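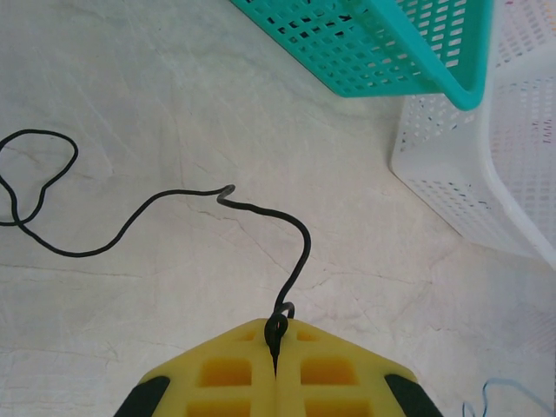 Ticket: Cable handling, pick rules not being followed
Site: Drurkport
Project: Maser
Raised by: Remedios Barredo
Picked up by: Toshio Miyazaki
Priority: medium
Status: open, waiting on Plotbridge

Problem as reported
Operators on Maser all grabbing cable differently. Some pinch at the nearest bit, some go for the middle of the heap and lift. Guidance sheet says "grasp securely", no use to anyone. Reviewer at Plotbridge sent back 12 runs in April, reason given was "inconsistent grasp" and nothing else. Need a written rule we can all work to.

Toshio, first reply
Had a look. Sheet is the old Ocampo one, written for soft items, never updated for wire. So no rule on slack, no rule on crossings, no rule on bare ends. Suggest we write our own and get Plotbridge to sign off.

Single cable, draft rule
Close fingers fully before lifting. One cable in the grip, not two.
If it kinks or curls up at the pinch point, open, back off, take it again further along. Don't drag it straight.
Slack stays on the floor till the grip is checked. Max 3 tries, then log it and move on.
Keep other bits of string etc clear of the pads before you close.

Remedios: fine with that. What about heaps? That's where most of the arguements are. Blue, yellow and black all in together, strands down between the fingers and over the top of them, people just close and pull.

Toshio: then we need a stop rule. If a strand you didn't pick is in the gap, you don't close. Same if one is lying over a finger, clear it first. And anywhere the insulation's off and there's copper showing, stay away from it, pick a different spot.
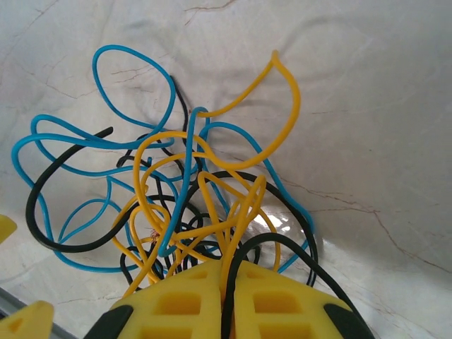 Tangled heap, draft rule
1. Supply off and wire confirmed dead before the arm goes near. No exceptions, incl. offcuts.
2. Say which colour you are going for before you start. Write it in the run note.
3. Start from an outside loop. Leave the middle till last.
4. Check the gap. Stray strand = open and back out slowly, straight up.
5. Bare copper: mark the run, tell the shift lead. Tape it or bin it afterwards.
6. Lift about 5 cm, stop, look. If the whole lot is coming up put it down.

Remedios: 6 is going to slow everyone down. Can we have it only for the first lift?
Toshio: no, every lift. Pile changes each time.
Remedios: ok. Ran it past 2 of the late shift, they want a line on when to give up on a heap. Can you add
Toshio: will do, same as single cable unless Plotbridge object.

Outstanding
Sign off from Plotbridge, chased at 4.10pm, no answer yet
Old Ocampo sheet to come off the wall and out of teh shared folder
Rejected runs: ask if they can be re-reviewed under the new wording or if we redo them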